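Notes for my half of the session (Gitau goes first and covers the hardware, so if he runs over, skip straight to the part on replay)

Good afternoon, and thank you all for staying past the coffee, which I know was calling to you. My name is Selim Yüksel, and I look after the grasp planner at Flurnia. Gitau Wanyama has just shown you the arm, so I get the easier job of telling you about everything that went wrong in the software once we had it.

Say hello to the Tlapale people in the second row if they made it. They put up with a great many of my bug reports.

Start with the old pipeline. We called it Conevine, and it did what most of us were taught to do: segment the object, fit a shape, pick a grasp, close the fingers. Lovely on boxes, lovely on cups. Then we asked it to tidy a floor, and the shape fitter met its first plastic bag. (Pause here, people usually laugh because they have all been there.)

A bag gives you hardly any depth to work with. Light goes through part of it and bounces off the rest, and the printing on it looks like several little objects. Conevine would happily plan a grasp on the printing. 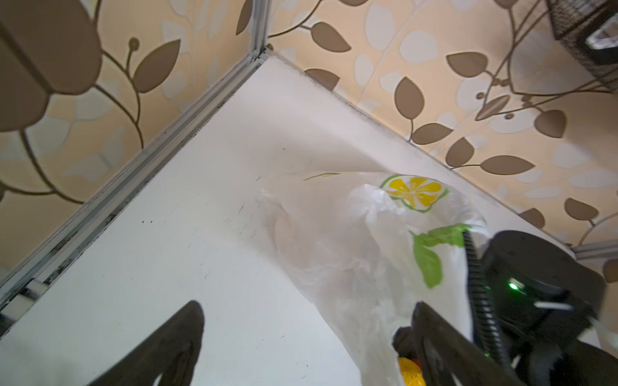
Wrist view, lemon-print bag in the corner. Note the leaf wallpaper and the specks on the floor.

Leave this one up for a bit. Ask the room what they would segment first. Somebody will say the lemon, and that is a very fair answer! Then point at the wallpaper and ask how the planner should know that those leaves are a wall and the green one is part of a bag. Mention the dark line where the floor meets the panel too, as our edge detector adored lines like that.

Now Faltance, the rewrite. Three things changed, and I'll go slowly through them.

First, we stopped asking for an object outline. The perception node now hands over a map of places worth pinching, each with a score.

Second, the walls go into the collision model before anything else does, and the planner has to clear them with both fingers open. Corners used to cost us a lot of aborted plans.

Third, the replay tool. Every attempt is logged with its wrist view, the score map and the joint commands, so you can rerun the planner at your desk. Our regression set holds 705 of these logs, and 88 of them are bags. If you take one idea home with you, please build your replay tool in the first month. We waited until December and I still regret it.

Live demo if the network behaves, 2 minutes at most. Then questions, and Gitau comes back up for anything about cables.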